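Mar 5, 2024
Shop notebook, Gavow car

Pulled the carb again this morning. Bog off idle is the same as last week, so the larger squirter made no difference and I put the old one back in. Float level was a hair high on the secondary side. Set it even with the bottom of the sight hole and it stayed there after a few minutes of running.

Fuel pressure at the regulator reads steady at idle but drops when the throttle is snapped. Changed the filter (the Flenis one, short body). Old element had fine rust in it, more than I would expect for the miles. Need to look inside the tank before blaming the pump. The sender ring is stuck and I don't want to hammer on it with fuel in there.

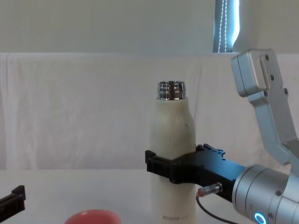
Timing: 39 degrees total, all in by 3000 rpm. That is more than this engine wants with the iron heads. Backed it off a little and locked it down, will recheck with the other light. The vacuum advance can is leaking, so it is plugged for now.

Bo-ram Yook did the leakdown while I was on the carb. Seven cylinders are close together. Number six is the worst and the air is going out past the exhaust valve. Not bad enough to pull the head before the first track day in May, but write it down and test again after that.

Rear brakes: left wheel cylinder weeping, shoes fine. Ordered both sides from Brito, 89 dollars with the hardware kit. Torqued the lug nuts on the front only. REAR IS HAND TIGHT, do not move the car.

Still to do:
Drain tank, get the ring off
Gasex hose for the return line, about 40 inches
New vacuum can
Find out who has the big feeler gauges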